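Floor and Walkway Safety Checklist, Stalwood Building, Ground Level
Inspected by: Pankaj Sisodia, Dwivedi Facilities
Date of inspection: Feb 4, 2024

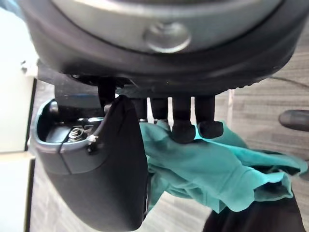
Scope: main room, connecting hallway, storage closet and the rear exit. Stairs and restrooms are on a separate sheet. Ratings used are OK, Monitor, Repair and Not Checked. An item marked Repair stays open until it has been looked at again by the inspector.

SECTION A. FLOOR SURFACE

A1. Surface free of holes, lifted edges and loose pieces
Rating: Monitor
Comment: One joint near the hallway door has opened slightly. A flat blade goes in but does not catch. No lip felt under a shoe. Measure again at the next inspection.

A2. Surface clean and free of grease
Rating: OK
Comment: Some scuffing along the north wall. Comes off with a damp cloth.

A3. Cleaning product suitable for the floor
Rating: OK
Comment: Limora neutral cleaner in use. Dilution card is posted inside the closet door. The older bottle with no label was removed and should not be replaced.

A4. Transitions between rooms secured
Rating: Repair
Comment: Strip at the storage closet has two loose screws at the hinge side. Tighten or replace. If the holes are stripped, move the fixing points and fill the old ones. To be done within 14 days.

A5. Slip resistance when wet
Rating: Not Checked
Comment: Tester was out for calibration. Carry over.

SECTION B. WALKWAYS

B1. Marked route clear from main room to rear exit
Rating: OK
Comment: Width checked at three points with a tape. Narrowest point is beside the radiator and is still acceptable.

B2. No cords across the route
Rating: Monitor
Comment: One extension cord was taped down along the hallway baseboard. Tape is holding but it is a temporary fix and has now appeared on two inspections in a row. Request a fixed outlet through the Farnham office.

B3. Items on the floor kept outside the route
Rating: OK
Comment: None.

B4. Mats lie flat
Rating: Repair
Comment: Rear exit mat curls at one corner. Turned over during the inspection, no improvement. Replace with the same size. Do not tape the corner.

SECTION C. LIGHTING AT FLOOR LEVEL

C1. Walking surface evenly lit
Rating: OK
Comment: Meter read more than 500 lux at the center of the main room with all fixtures on. Lower in the hallway, but no dark patches.

C2. Switches reachable from each entrance
Rating: OK
Comment: Closet switch plate is cracked. Passed to electrical, not scored on this sheet.

C3. Emergency light at rear exit
Rating: OK
Comment: Test button held, lamp came on, returned to charge. Full discharge test is due in May.

SECTION D. SPILLS AND CLEANUP

D1. Absorbent and wet floor sign available
Rating: Monitor
Comment: Sign present. Absorbent is down to the last bag. The minimum on the stock sheet is two.

D2. Mop and bucket stored dry
Rating: Repair
Comment: Mop head was left standing in the bucket. Hang on the wall hook after use. Same comment was made last time.

D3. Spill log filled in
Rating: OK
Comment: 7 entries since the previous inspection, all closed. Two of them give no time of cleanup. Please write the time as well as the initials.

SECTION E. STORAGE CLOSET

E1. Heavy items on lower shelves
Rating: OK

E2. Floor area in front of shelves clear
Rating: OK
Comment: Cleared during the inspection. A step stool had been left open in front of the lower shelf.

E3. Step stool feet and treads
Rating: OK
Comment: All feet present, treads not worn smooth.

OPEN ITEMS
A4, transition strip: maintenance
A5, slip test: inspector
B4, exit mat: maintenance
D2, mop storage: cleaning staff
A1, B2 and D1 are to be looked at again on the next round.

Send corrections to this sheet to the Farnham office within 7 days. The signed copy is kept in the binder by the hallway door.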